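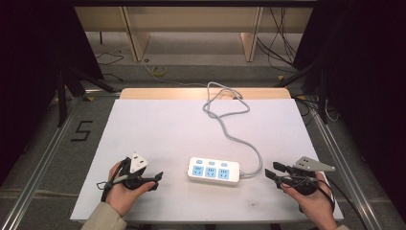 How to Sort Out the Cords Behind Your Desk

Posted 17th January by Noreen Bhutto

I put this off for years. The nest behind my desk in Gerkstead had its own climate by then, and I had come to think of it as a sort of pet. Then I needed to unplug the printer, unplugged the router in the middle of my sister's video call, and was told to do something with my life.

It takes an afternoon. You will need:

A roll of hook-and-loop tape, the kind you cut yourself
Masking tape and a pen that works
A few stick-on cord clips
A damp rag
Something decent to listen to

Step 1: Shut everything down

Save your work, turn off the computer, and switch off the strip at the wall end if you can reach it. Warn the household about the internet. Warn them again when they come in to ask about the internet.

Step 2: Label before you pull

Fold a bit of masking tape around each cord, right by the plug, and write what it belongs to. "Lamp" is good. "Black one" is a label I found on three of mine, in my own handwriting, from a previous attempt. If you can't tell where a cord goes, follow it with your fingers from the plug to the far end. Two of mine went nowhere at all and had been drawing a comfortable pension back there since I moved in.

Step 3: Take it all out

Unplug the lot and lay it on a table or the floor. Pull loops apart from the middle of the knot, and don't yank on the ends. Wipe the cords down as you go. The rag will be a horror, so pick one you don't love.

Check each cord for cracks, scorch marks or loose plugs, and throw out the bad ones. The same goes for the strip itself. If the outlets have gone brown or a plug flops about in one, buy a new strip.

Step 4: Decide what earns a spot

Things you use every day go back first. Big square adapters go at the end of the strip, where they can only bully one neighbor. Heaters don't go on a strip at all. Plug those straight into the wall. And please don't plug one strip into another. My neighbor Ynyr Eynon had a chain of these running to his shed, and he talked about it the way other men talk about boats.

Step 5: Take up the slack

Fold the extra length back and forth into a flat bundle as long as your hand, and wrap it once with the tape. Snug is plenty. Leave 5 inches free at each end so you can move the lamp without dragging the whole family along.

Step 6: Put the strip somewhere you can reach

Up off the floor is best, on a shelf or fixed to the back leg of the desk, with air around it. Run the cords along the underside with clips, one every 16 inches. Wipe the wood first or the clips will drop off during the night, one at a time, with a small click.

Turn everything back on and see what you forgot. I had forgotten the speakers.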